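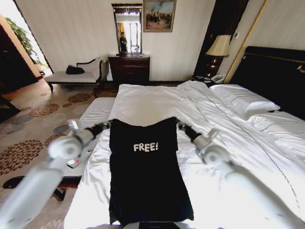 Folding T-shirts on a bed - the quick way

Stuletti home notes > Laundry > Folding

No folding table at my place, never had one. Everything gets folded on the bed. Works fine once you stop fighting the duvet. Takes longer to read this than to do it.

What you need

A bed, made or half made. Clean shirts, fully dry. Somewhere to put the pile. That's the list. If you like a folding board (the Ellow one is okay, bit small for XL) go ahead, but the steps below are for hands only.

Before you start

Pull the duvet toward you so the worst of the lumps go up by the pillows. Doesn't need to be perfect. Big ridge under the shirt = crooked fold, small wrinkles don't matter.

Shake each shirt once, hard, holding the shoulders. Turn it right side out now, not halfway thru.

Step 1. Lay it out

Front up, collar away from you, hem close to you. Reach for the shoulders and pull them out to the sides, lightly. Then run your palms from chest to hem. Sleeves flat. A sleeve that's rolled under itself will make a hard lump later on.

Thick print on the chest? Smooth around it, don't drag your hand across it. Old cracked prints flake if you rub them. And no iron straight on the print, ever. Inside out, low heat, if you must.

Step 2. Check the collar

Hold one shoulder near the collar and tug the hem on the same side. Side seam should come out straight. Do the other side. Most crooked folds start here, the collar's turned a little and the whole shirt follows it. 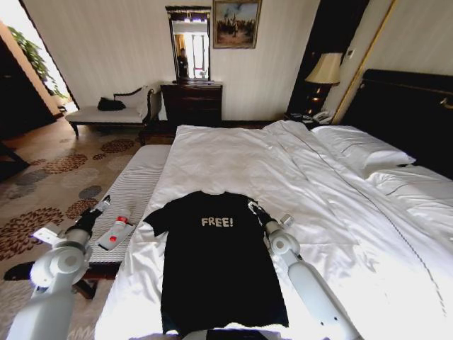 Do I have to flip the shirt face down first?

Only if you want the print showing on top when you're done. Face up is quicker and hides the print inside, good for shirts you wear to bed or to the gym. For a drawer where you need to see which shirt is which, flip it.

Step 3. Sides in

Take one side, shoulder and hem together, bring it to the middle. Lay the sleeve back on itself so it doesn't stick out past the fold. Same on the other side. You want a long strip, same width top and bottom. On a soft bed the hem end likes to spread - pat it back in.

Step 4. Up from the hem

Fold the hem up to just short of the collar. Not all the way, leave 2 fingers. Then fold in half again. Big shirts, go in thirds insted.

Press down with a flat hand. Push any air out toward the open end.

Step 5. Corners

Look for bits hanging out. Usually a sleeve end or a corner of the hem. Tuck it under with one finger, don't unfold the whole thing over it.

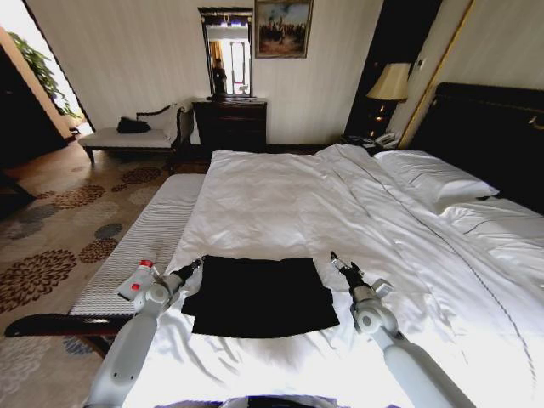 Page last changed: June

Stacking

Folded edge toward you, every shirt the same way round. Stop at 5 shirts per pile if you're carrying them off the bed, taller piles slide on a duvet. Heavy ones at the bottom.

Going in a drawer: stand them on edge if it's deep enough. I use the Cliltlow dividers, any shoebox does the same job. Going in a suitcase: skip the last fold, lay them long and flat, then roll from the collar end.

Dark shirts on white bedding

Lint. Every time. Fold the darks first, then the lights, and keep a roller handy. New black shirts can rub off a little color if they're at all damp so make sure they're dry. A spare sheet on top of the duvet helps if you're worried.

Long sleeves

Same as above, except in step 3 the sleeve gets folded down along the strip, cuff toward hem. More on the Espinoza method for sweaters on the next page, when I get to it. Sunday maybe.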